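The case against the perfect fold

Every November the folding people come back. They have a new method, a new board to fold around and a new reason your drawer is making you unhappy. This year it is the Plava board, a sheet of hinged plastic that promises a shop-window T-shirt in 6 seconds. I gave it two weeks. My shirts looked lovely in the drawer and exactly like anyone else's by lunch.

I should say that I don't hate folding. I hate being told it matters more than it does. My neighbor Estela Retamal paid for the Avemier home course, all 496 pages of the workbook, and she can now stand a shirt on its edge like a paperback. Good for her. She also has more than one chair at home covered in clean laundry waiting for her to have the time.

A shirt needs to be flat enough to stack and small enough to fit. Sides in, collar end over, done. If the hem comes out a little uneven, the shirt will survive.

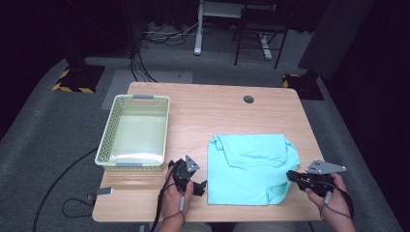

What the basket is for

I have more patience for baskets, though the catalogs are doing their best to cure me. Jukby sells one with a linen liner and a little slate label, as if socks needed announcing. Parry has a set that nests, and then you own a set.

A plain plastic basket with slots in the sides and a handle at each end does the whole job. You can carry it, you can see into it, and you can wipe it out. Put it on the table next to where you fold, at the height of your hands, and the walk across the room disappears. I have yet to see a folding method save that much effort.

The board went to the thrift store. They already had two.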